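Dramton Veg Box: your questions about peppers

How many peppers come in a box?
It depends on size and season. The small box has up to 11 in January and fewer once the other winter veg comes in.

Do I have to wash them?
Yes, please. Rinse them whole under the cold tap and dry them before cutting.

What is the easiest way to halve one?
Stand it up and cut down through the stalk. Pull out the seeds with your fingers and trim the white parts if you find them bitter. You can leave the green stalk on for roasting — it helps the halves keep their shape.
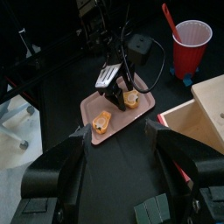

Halves for stuffing should go cut side up so the filling stays put. Allow 200 g of cooked rice for four halves and bake until the edges start to colour.

Can I cut them the night before?
Yes. Keep them covered in the fridge and use them the next day.

Do orange ones taste different from red?
A little milder, in our view. Use either in any of our recipes.

Who do I tell if a pepper arrives soft?
Email Siriporn Thepsuriya by noon on Thursday with your box number and we will put a credit on your next order.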